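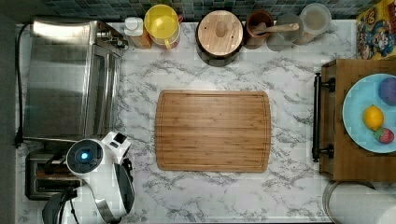 The **Irnside Open** is a hard-court tennis tournament held each April in Irnside. Men's and women's singles, plus doubles. Mixed doubles was tried for 2 seasons then dropped.

## History

Started as a club event at Korkham, on shale courts. Moved to Irnside when the Korkham ground was sold for housing. First years were amateur only, small draws, no seeding. Prize money came in later, paid for by Bandara, a sports clothing firm, whose name was on the event until the deal ran out.

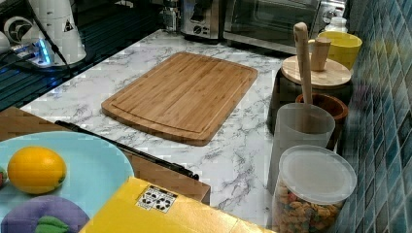 The shale was never brought over. Irnside laid hard courts from the start, 4 of them, with the show court nearest the road. Stand holds 74 seated. Standing room along the fence is free on qualifying days.

## Format

Singles matches are best of three sets, with a tie-break at six games all. Doubles uses a deciding tie-break in place of a third set. Players who retire hurt before the end of the first set keep there first-round money, a rule brought in after complaints from lower ranked entrants.

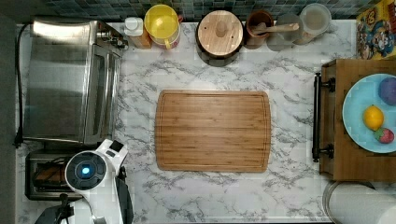
Rain delays are common. Play can be moved to the indoor hall at Fladeditz, a bus ride away, but only if the referee calls it before noon. The hall has a faster surface and some players have refused to switch mid-match. Warm-up there is cut short. Heat breaks exist in the rules, never used.
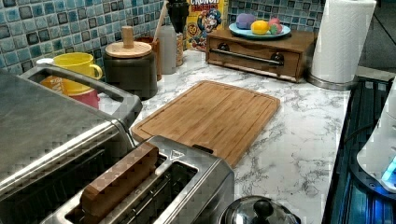
## Trophy

Silver plate bowl, kept at the clubhouse. Winners get a smaller copy. Teh women's bowl is the older one, carried over from Korkham.

## See also

- Korkham Lawn Tennis Club
- Fladeditz Indoor Hall

*Last edited Jan 12, 2024*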